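Robot Learning, Unit 5: Learning two-arm tasks from demonstration

These notes go with the lab handout on the Tonda task set. Read them before the practical. You should already be happy with behaviour cloning on a single arm from the earlier unit, including why small errors build up over a long run.

What changes with a second arm

On paper, very little. The policy still takes in camera images and joint positions and gives out joint targets. The list of targets is twice as long, and one network produces all of it. In practice the second arm brings in a kind of mistake that a single arm can't make: each arm does something sensible, but the two don't fit together. One lets go before the other has hold. Both go for the same edge of a bag. One waits for a cue that the other never gives.

We could train a separate policy for each arm and let them pass messages. Some early work did this, and it is still a fair choice when the arms work on separate jobs. For jobs where both arms hold the same object, a joint policy is simpler to train and is what we use in this unit.

The grocery tasks

Tonda is made up of five household tasks, all to do with packing and sorting shopping. Soft bags are a large part of the set. A bag has no fixed shape, so there is no single pose to estimate, and the usual "find the object, plan a grasp, move" method has little to work with. Some parts of the bag are also hidden for much of the run, often by the grippers themselves.

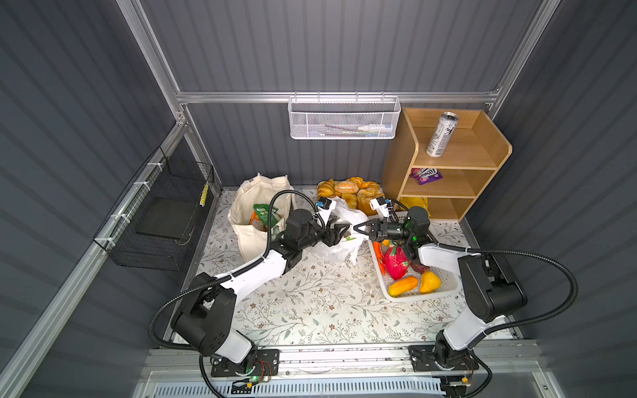 Figure 1. Both grippers near the plastic bag, with the produce tray to the right.

The demonstrations were given by people moving a pair of leader arms, with the follower arms copying the joint angles. After cleaning, the set holds 1564 demonstrations. We dropped runs where an object left the workspace, runs where the operator stopped for a long time part way through, and runs where the camera and joint logs could not be lined up. Failed grasps that the operator went on to correct were kept. Please do not filter these out in your own work. They are the main place the policy sees what to do after a miss.

Predicting in chunks

The policy does not predict one action at a time. At each step it predicts a short run of future actions for both arms, called a chunk. Overlapping chunks are then averaged, with more weight on the older predictions, to give the command that is sent.

There are two reasons for this. First, fewer decisions means fewer chances to drift away from the demonstrations. Secondly, people pause, and a single-step policy that has seen many pauses tends to get stuck in one: the image has not changed, so the best guess is to stay still, so the image does not change. A chunk usually reaches past the end of the pause.

The chunk length matters. If it is too short you lose both benefits. If it is too long the arms carry on with a plan that no longer matches what is on the table. You will try several lengths in the practical.

Idle arms and busy arms

Timing between the arms is learned only from the data, and this is where most of the errors in our runs come from. Nothing in the loss tells the policy that two motions belong together.
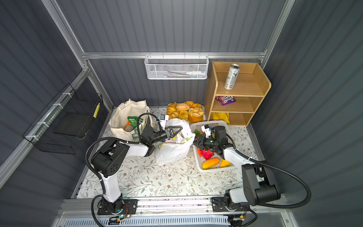
A common question is whether the policy should be told which arm is leading. We tried a version with an extra input for this, under the working name Gevari, and it did not help enough to keep. The labels were the trouble. Suppose you had to label the moment in the second figure, with the left gripper pressed into the plastic bag and the right one down in the basket of produce. Either arm could be called the leader, and a single image does not settle it. When two people labelled the same runs they often disagreed, and the network learned to ignore the input.

A cheaper fix was to change how we sample. Each demonstration was marked at every point where a gripper closes, which gave more than 3000 marks across the set. Training batches then draw more often from the stretch just before a mark. No labels for leader or follower are needed, and the marks come straight from the gripper joint log. This is the version called Zandari in the lab code.

What we found

Zandari sampling gave fewer early releases than plain sampling on all the bag tasks. It made no clear difference on the tasks with firm objects, where plain sampling was already good. Chunk averaging helped on everything.

The remaining failures are mostly of two kinds. With thin plastic, the gripper closes on a single fold and the bag slips out later. With handles, the policy tends to go for the body of the bag even when the handle is easier to reach. We think the second comes from the demonstrations, as the operators seldom used the handles either. Look out for this when you compare tote bags with plastic ones, as below, where the left gripper is closed around the canvas tote and its handle lies out across the mat.

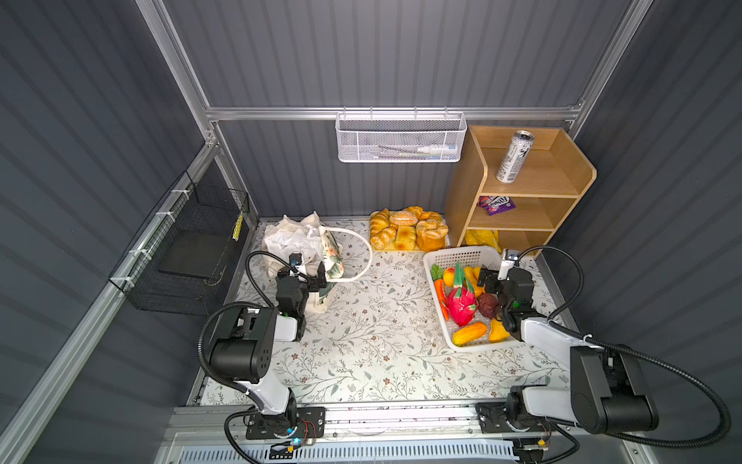
For the practical

1. Load the cleaned set and plot the gripper marks for a few runs of each task. Check them against the video.
2. Train with plain sampling at three chunk lengths of your choice. Keep everything else fixed.
3. Pick the best length and train again with Zandari sampling.
4. For each failed run, write down which arm made the first mistake, or "both" if you can't tell. Short notes are fine.

Bring your failure notes to the seminar. Marks are for the notes and the comparison, and a low success rate will not count against you.

Okonkwo Robotics Teaching Group | Course handouts, September 2024 | Contact the course office | Back to top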